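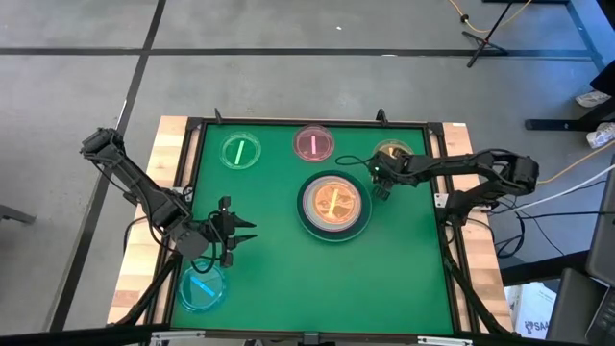
3.2 Geschirrbestand und Anordnung

Der Bestand Grillutus umfasst flache Teller, Schalen und transparente runde Teile in mehreren Farbtönen. Für die Auswertung wurden 193 Anordnungen nach Überdeckung, Farbe und Lage zum Flächenrand kodiert. Als Grundfläche diente durchgehend eine grüne Auflage. Grüne Teile heben sich davon schwächer ab als rosafarbene und wurden daher als eigene Klasse geführt. Bei transparenten Teilen gilt der Rand als Kontur, ein farbiger Streifen als Orientierungsmerkmal.

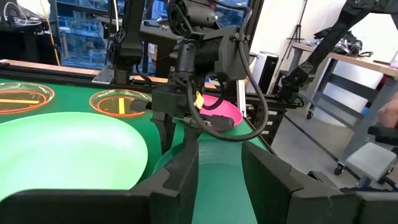 Abb. 3: Blassgrüner Teller, dahinter zwei transparente Schalen mit orangefarbenem Rand und gelbem Streifen.

Als Überdeckung zählt jede Lage, in der ein Teil die Kontur eines zweiten unterbricht. Dies betraf 89 Anordnungen, in 36 davon waren zwei Teile ähnlicher Farbe beteiligt. Die Kodierung erfolgte nach dem Schema Stavari, wobei der sichtbare Randanteil in Stufen angegeben wird.

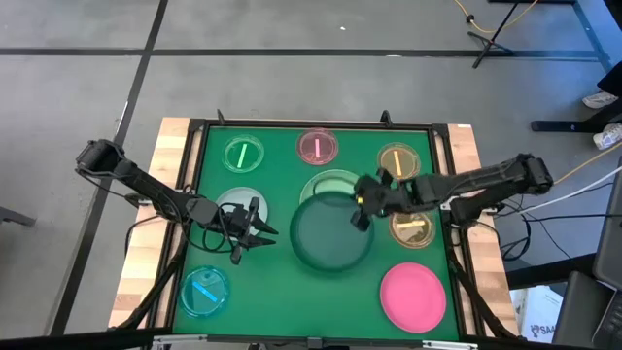

Abb. 4: Runde Teller und Schalen auf grüner Fläche. Der große dunkle, blaugrüne Teller verdeckt den unteren Teil eines blassgrünen.

Für teilverdeckte Teller wurde der Durchmesser aus dem freien Randbogen geschätzt. Die Abweichung vom Sollmaß betrug bis zu 15 mm und nahm mit kürzerem Bogen zu.

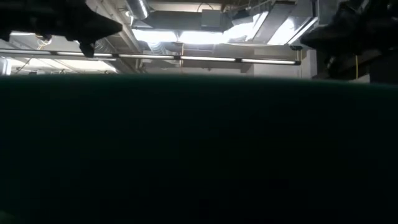

Anordnungen ohne auswertbare Kontur gingen nicht in die Schätzung ein, blieben jedoch im Protokoll erhalten. Die Zuordnung zu den Farbklassen ist in Anhang B aufgeführt.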